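Workshop notebook, October — road surfaces and kerbs, the drive back from Calta 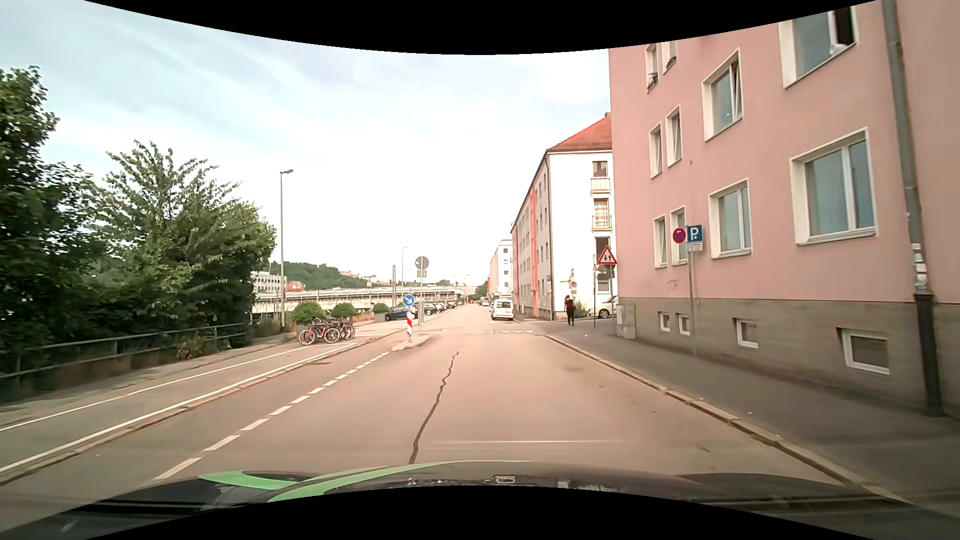
Notebook 3, p. 40

Saturday, mid-afternoon. Writing this up at the bench with a mug of tea before I lose it all, because my handwriting from the passenger-seat pad is a disgrace and I can already see two words I can't read. One of them might be "camber". The other might be "crumpet".

So, the junction street. I've been through it dozens of times on the way to the Jallen yard and never given the surface a proper think. It's got that washed-out pinky-brown look that old asphalt gets when the black has gone off the top and you're mostly looking at stone. I'm very fond of it! Our colour chips for the street model are far too grey. Every one of them. I held the "aged road" chip up against the screen and it looked like a wet slate next to a biscuit. We need to go warmer by quite a lot, and I'd start from the brick-dust tin with a bit of the buff worked in, then knock it back with the mid grey until it stops looking like a tennis court.

The crack is the thing I want to get right, though. Sealed, dark, wandering up the middle of the lane towards the junction. I tried drawing it on the big sheet and my first go came out as a neat sine wave, which is hopeless, it looked like something off a heating diagram. Second go I did with my left hand and it was miles better. Note for whoever does the final one: left hand, soft pencil, don't stop to look at it.

For the sealant itself I tested three things on the offcuts this morning:

Black bitumen paint, thinned. Goes on lovely, stinks the place out, and crept sideways into the texture so that after an hour the line was twice the width I'd put down. Might be all right if the surface had a coat of varnish first. Haven't tried.

The Vasconcelos black filler out of the small nozzle. Stands up in a ridge, too proud, but you can drag a damp finger along it and it flattens nicely with soft edges. This is the front runner. Have left the sample on the windowsill, please don't press it.

Ordinary black acrylic with talc in. Looked like liquorice. No.

I'd like the line to have a very slight sheen compared with the road around it, nothing glossy. The filler does that by itself once it's been fingered down, so another point in its favour.

White lines next. I'd forgotten how much there is going on with paint in such a short bit of road. There's the dashed centre line running up to the traffic island, then the row of short dashes across the right-hand lane at the junction, and then over on the left the side path has two solid lines of its own, one keeping close to the kerb and the other farther over. We had only one on the model. I must have drawn it from memory — fatal — and then everybody copied my drawing. Sorry all. The second one needs masking this week before the path gets its sealing coat, otherwise we'll be painting on top of varnish and it'll lift the minute someone's sleeve goes over it.

Line widths: I'm not going to try to scale them off a picture, that way madness lies. We'll measure the real thing when we're over there with the wheel. For the time being I've cut the short dashes from the low-tack tape and laid them loose so we can shuffle them about. The spacing I've got looks too mean, I think. Give them more air.

The kerb on the left is low stone, and I want it low on the model as well. We've got a box of 221 kerb pieces from the last job and they're all too tall, they'd look like a harbour wall. I ran a handful through the little saw to take the bottoms off and it works fine if you go slowly and keep the fence clean. Did 60 before the blade started to complain. New blade is on the list. The offcuts are in the jar by the sink and I'd quite like to keep them, they'd make good rubble for something.

The island kerbs are paler than I'd made them too. Just a wash of off-white over what's there should do it, no need to rip them out. The island's small and raised and I've got the nose of it too pointed at present, so that wants a rub with the file.

Then the marker post! My favourite bit. Red and white stripes, with the round blue sign on top and its white arrow going down to the right. I've turned one out of dowel and the stripes are a pain, as expected. Tape leaves a fuzzy edge on the grain however hard you burnish it. I've sanded it back, given it two coats of the Fultura primer and I'll try again tomorrow if I'm in. If the edge still bleeds I'm going to wrap it in printed paper and pretend I meant to all along. Blue for the disc: the bright one, from the tube with the split cap (wrapped in cling film, second drawer).

Behind that there's the tall grey pole with a round sign and a smaller rectangular plate under it, both with their backs to us coming from this side. Somebody asked on the board whether we could leave the backs plain. Yes, grey, plain, and I'd go no further than a tiny bit of shading where they meet the pole. What's on the front I don't know and I haven't made anything up. If the model is going to be looked at from the far end of the table, we'll need to go and find out, and I'm putting that down as a proper job with a tick box.

[ ] fronts of the round sign and small plate
[ ] measure dash lengths and gaps
[ ] measure kerb height
[ ] railing: post spacing, and how far back from the path line

Railing. It's a greeny-grey metal with horizontal bars and upright posts, running along the outer edge of the side path. Ours is currently made of pins and fuse wire and looks very dainty, like something round a bandstand. Going up a size on the uprights. I soldered a test length at lunchtime and managed to stick it to the bench, so there's a new silver blob next to the vice, which I've filed flat-ish. The jig helps a lot. Cut the slots first, lay all the bars in, then do the posts in one go from left to right and let each one cool before you breathe on the next. The paint's a mix and I've written it on the lid: mostly grey, a scrape of the dull green, and stop well before you think you need to.

Greenery: there's a lot more of it than I'd allowed for. Dense all the way along behind the railing, and the tall dark tree at the left is properly dark, with a broader one to the right of it that goes feathery in the upper branches. I've been making every tree out of the same bag of foam and they all come out like broccoli. For the feathery one I teased out some of the dried seed heads from the tin and dipped them in the thin glue, and that's the first tree I've been pleased with in weeks. It sheds, mind you. Hairspray tonight, with the window open.

The low growth round the railing I'd do last and quite carelessly. There's one small bush towards the far section with yellowish-green leaves and I want that in, it's the sort of thing that makes a bit of street look like itself. I mixed a pinch of the yellow scatter into the spring green and it's nearly right, perhaps a shade too lemony. Leave it a day and look at it again in morning light.

Street lamp is a tall grey one just past the trees, with a little head pointing to the right. I had ours pointing straight up the road. Bent it round with the pliers and it snapped, naturally, so that's now a drill-and-pin repair. Brass wire, the thinnest bit.

Things I spent money on today: blade (ordered), filler, more low-tack tape. Receipts are in the tobacco tin.

Time on this so far: over 40 hours if I'm fair about it, and the base still isn't fixed down. I'd like to have the road colour settled before we touch anything else as every other colour leans on it. The kerbs looked fine against the grey chip and all wrong against the new biscuit mix. I've left four test squares on the scrap of board by the radiator, marked A to D in pencil. I lean towards C. If you've got an opinion, write it on the tape beside the square and not on the square itself (you know who you are).

Later, about teatime — went back and had another look at C with the lamp off and it's gone pinker as it's dried. Not sure now. Mixed a fifth one with more grey, marked E, same board. Filler sample has a thumbprint in it.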